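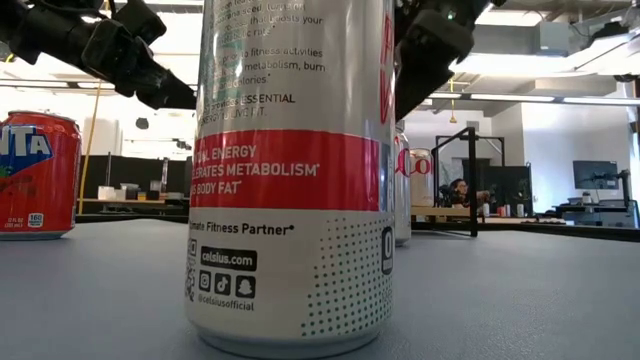
Tulus two-arm kit, loan unit – bench notes

May 24, 2025

Third session with the loan kit from Masson. The question for Fitham is still whether we buy it, lease it or send it back. Cans on the rack are the test load because that's close to what Sturkstead wants handled.

Set-up was quick once the rails were square. Both arms homed on the first try. Ebuka did the camera calibration again from scratch, as the March values were off by more than 2 mm at the far side of the table.

Grip force was left at the supplier's default. Tall cans go over more easily than the standard ones if the jaws touch high on the body, so I dropped the grasp height for those and saved it as a separate profile. The software lets you name profiles but not copy them, which is a nuisance.

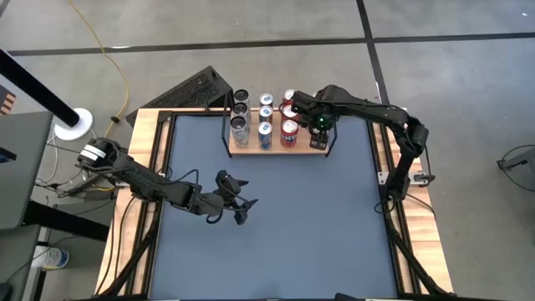
Both arms over the table, rack at the far side. Right gripper above the red column.

Reach is fine to the back row. The approach over the rack handles needs care – the planner treats the wire as clear space unless you draw it in by hand. Zoia has asked Masson if there's an import for that. No answer yet.

Pricing as quoted: lease is $1,000 a month with support, spare finger pads $225 a set. I'd budget for pads. Gebremedhin thinks we could print our own in grey TPU, but that may affect the warranty and I haven't read the terms. 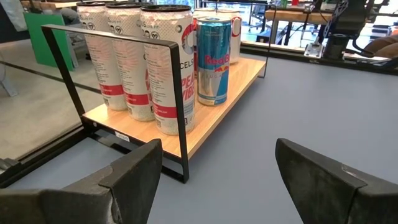
Etenesh Mamo

Adding my bit on the wrist view. With the jaws open you get both fingers and most of the load in one picture, and the larger print on the near cans is readable. The tops of the tall ones are lost at this distance, so lid detection has to happen further back. I've put a stand-off pose into the routine for it.

The left finger has light scratches near the tip. I've noted them on the loan sheet so we don't argue about it at return.

Still to do: mixed sizes in the same row, then a full run with Rory on the e-stop.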